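Brorora is an automated sorting line at the Claltusus returns depot in Prernham. It was installed in March to replace hand sorting of small mixed goods. Claltusus put its output at 3000 items a shift, a figure staff have disputed. 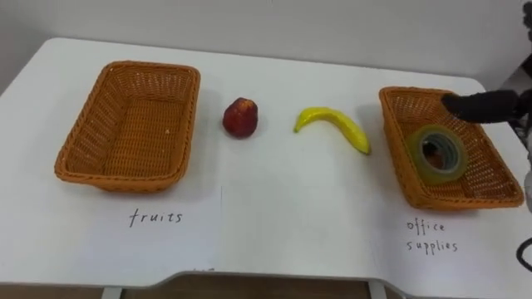 Sorting exercise with handwritten labels: "fruits" and "office supplies".

The depot's 17 sorters were told their work would become lighter. In practice 2 posts went and the rest became "minders", who clear jams and re-sort rejects — 242 of them on one logged shift. Pay did not change. Critics say the line copes well with tidy, well-spaced goods and poorly with a full tote. Claltusus has not published error rates.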